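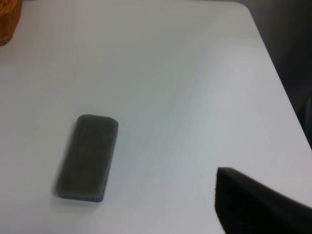

Griltemard Town Council Newsletter
Spring round-up

Council picks up three awards, drops one

Griltemard came home from the regional local government awards with three certificates, one glass object and a parking fine. The council is proud of the first two and has paid the third.

The ceremony was held in Varnach on Friday, March 10, 2023, in the conference suite above the bus station, which has been done up since our last visit and now has a carpet. Small towns are grouped together in a category called Communities of Modest Scale. There were 40 entries in it this year, and almost all of them seemed to have brought their mayor.

Our first award was for Plain Language in Public Notices. Long-standing readers may remember the 2019 notice on kerbside collection, which used the word "heretofore" four times and led a good part of Sakai Road to put its bins out on Christmas Day. The replacement notices were written by Hnat Kostiuk in the clerk's office, who began by reading every existing one aloud to his mother over the telephone and crossing out whatever made her ask him to repeat himself. The old parking permit leaflet ran to nine pages. The new one is a single sheet, with a map on the back, and the map is the right way up.

The judges said the notices were "clear, courteous and mercifully short". We have asked if we may put that on the letterhead. Legal are looking into it, and their reply so far is two pages long.

The second award was for the Graltavska footpath, in the category for Small Capital Projects. The path runs from the end of Graltavska Street down to the river and joins up with the old towpath by the pumping station. It is 258 metres long. Residents who followed its progress in these pages will know that it took rather longer to agree than to build, mainly owing to a disagreement over whether the surface should be gravel or tarmac. The town is now the owner of a path that is tarmac as far as the second bench and gravel after that. The judges praised its "varied character".

There is still some work to do at the river end. The handrail has been ordered twice, having arrived the first time in a length suited to a much more ambitious set of steps. The correct one is expected in May. Until then please go carefully on the last stretch, especially with prams, and especially after rain, when the gravel part of the varied character tends to move downhill.

The third award was for Financial Reporting, and it is the one the finance office would like you to read about first, so we apologise to them for putting it here. Zhiqiang Jin and his team publish the council's spending each month in a table that a person can follow without a calculator or a stiff drink. Every payment is listed, including the small ones. This is how the town came to learn last summer what the council spends on biscuits, and how the council came to spend less. The figures are on the website under Your Money, and there are paper copies in the library next to the large-print thrillers, where they are borrowed more often than you might think.

Mr Jin collected the certificate in person. His speech lasted 60 seconds and came in under the time allotted, a saving he has asked us to record.

What we did not win

In the interests of the transparency for which we have just been given a certificate, the council also entered for Digital Innovation and was not shortlisted. Our entry was the online form for reporting potholes. The form works perfectly well now. On the day the judges tried it, however, it would accept a pothole only if the person reporting it gave the pothole's date of birth. This has been put right, and anyone who made up a date in order to get through need not worry about it.

We were also runners-up for Town in Flower, a prize that went once again to Varnach, the host town. The council congratulates Varnach warmly and makes no comment on the number of hanging baskets that appeared outside the venue that morning.

The glass object

Each winning council was given a trophy as well as its certificates. Ours is in the shape of either a flame or a leaf. Opinion in the office is divided, and the letter that came with it refers only to "the piece". It lost a small part of its tip on the train home and will go on show in the front hall of the town hall once the glue has set. The certificates are being framed and will hang beside the noticeboard, replacing the 2011 poster about swine flu.

Was it worth the bother?

A few residents have written in to ask what awards are for, and whether the time might be better spent on the drains. It is a reasonable question. Entry was free in all the categories we chose, and the forms were filled in by the people who did the work, mostly over lunch. The train fares came out of the training budget and can be seen in next month's table. The parking fine belonged to a councillor who had decided to drive, and it was paid by that councillor.

As for the drains, the lower end of Sakai Road is to be cleared this spring, with the High Street gullies to follow. Households on the route will get a card through the door beforehand asking them to move their cars. It was written by Mr Kostiuk and his mother has approved it.

Nominations for next year

The council has to say by the autumn which categories it means to enter. If you know of a service or a piece of work in Griltemard that deserves a mention, send a note to the clerk's office or drop it in the green box in the library. Your note can be as short as you like. You don't have to be on the council's side in general. One of this year's nominations began "I have never had a good word to say about any of you", and then said several about the footpath.

Nominations for the pothole form will be passed to the pothole form team, who could do with cheering up.

The town hall counter is open on weekday mornings. Please use the side door while the front step is being mended.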